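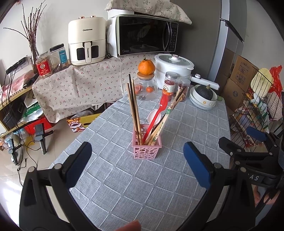
League notes, 2018-11-15

Notport beat Heltis by four points in the last home game before the break, in front of a paid crowd of 917. The Notport bench outscored its starters in the second half. Heltis missed 10 free throws, its worst total of the season, and went three possessions in the final minute without a shot at the rim.

The league office has upheld the technical foul called on the Evanex bench in October. Evanex argued that the remark came from the stands behind the bench and that the official could not have identified the speaker. The review panel found that the rule does not require the speaker to be named, only that the remark come from the bench area. The foul stands and counts toward the season limit. No fine was added.

Under the current bylaws, a team that reaches the limit loses its head coach for one game. Evanex is one short of that mark. Ansari and Heltis have asked for the wording on "bench area" to be made clearer before the playoffs. The present text gives no distance from the end of the bench and does not say how it applies in gyms where the first row of seats sits directly behind the players.

Proposed changes must reach the league office in writing before the winter meeting. Until a change is adopted, officials will apply the rule as it was read in the Evanex case.

Ansari's next road game, at Notport, keeps its listed start time.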